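The Great Potluck Reckoning

Another potluck season is upon the Jarkberg Street Neighbors, and with it the sign-up sheet, which went up on 6/16/25 and had 11 names on it by supper. Nine of those names are down for dessert. One is down for ice. The last one wrote "something" and drew a smiley face, and I look forward to finding out what that means.

I have been going to these things for 16 years and I've come to believe that a street shows its true nature in its side dishes. We had a long pasta salad period. Then somebody discovered quinoa and we all had to live through that. In February, at the indoor supper in the Nidon Hall basement, there were 4 separate bean dips lined up next to each other like a police lineup, and every one of their owners stood nearby to see whose was going down fastest. Mine was the one with the olives. I have nothing further to say about it.

So a few modest requests from your newsletter. If your dish needs an oven, be aware that the oven at the park shelter is a charcoal grill with opinions. If your dish needs a fridge, it needs a cooler, and you need to be the one who carries it. Jaidee Bakery is giving us day-old rolls again, for which we're grateful, and which we'll be eating in one form or another until the leaves turn.
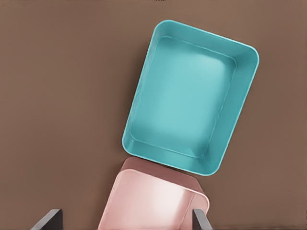
Then there's the question of getting your own dishes back. The lost and found shelf at Nidon Hall currently holds a casserole dish with no lid, two lids that fit nothing known to science, and a very nice serving spoon I'd have claimed by now if I were a worse person. Put your name on the bottom of whatever you bring. Masking tape is fine. Last year one household used a label maker and we talked about it for weeks.

Foil pans are allowed, though you'll be judged a little. Slow cookers are welcome as long as you understand that the shelter has a single outlet and the coffee urn got there first. An extension cord has been promised. It was promised last year too.

Now, money. The picnic fund stands at $2,388, a figure that surprised everyone, me most of all, as I'd assumed we were living on raffle tickets and goodwill. There has been talk of spending some of it on a real canopy, the Vundum kind with the sides that roll down, to replace the blue tarp. I'm fond of the tarp. It has dumped rainwater on three of my hats. But I'll go along with the majority.

The sheet is still up on the board by the mailboxes. We could use a salad, a main dish of any description, and somebody willing to bring napkins and get no credit for it. If you're one of the dessert people and feel like switching, the pen is on a string. If you're the lemon bar household, please stay exactly where you are.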